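Kuren arm, pre-run inspection – sink bench, Temumville shared workshop
Checked by: Malsha Karunaratne
Month: March

1. E-stop within reach of operator. PASS
2. Base clamps tight. PASS. Left clamp retorqued.
3. Wrist camera cable, slack at 90 degrees of wrist rotation. PASS with comment: cable tie rubs on the housing, replace before next build night.
4. Finger pads seated in side plates. PASS
5. Clearance to faucet spout. See comments.
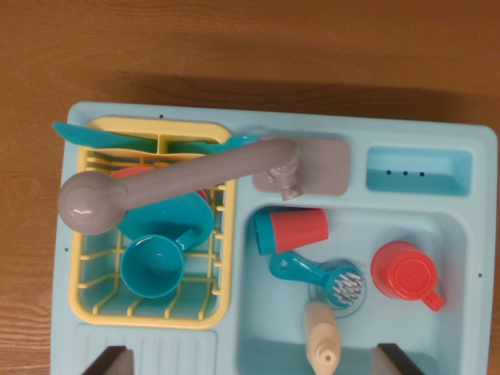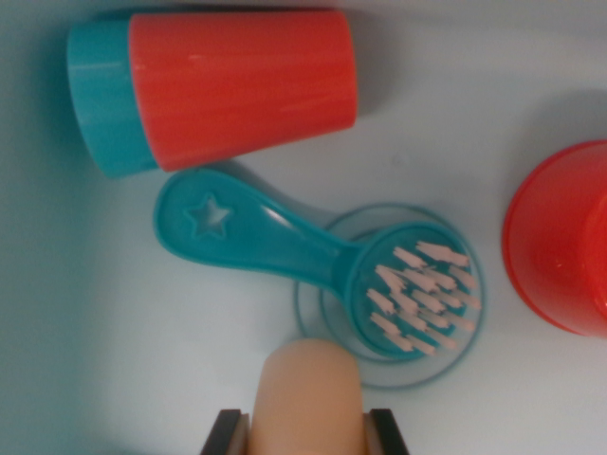
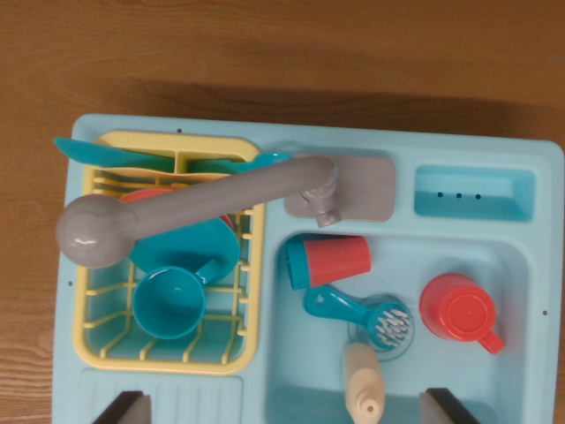

Red and teal cup on its side, brush below it, in all three.

2 min read

Comments
Item 5: spout swung left over the dish rack. Keep the arm out of the rack side until the Siregar limits file is reloaded.
6. Joint 3 backlash. FAIL – play felt by hand at the elbow. Shim on order.
7. Speed cap set in controller. PASS
Basin work only, reduced speed, until item 6 is closed.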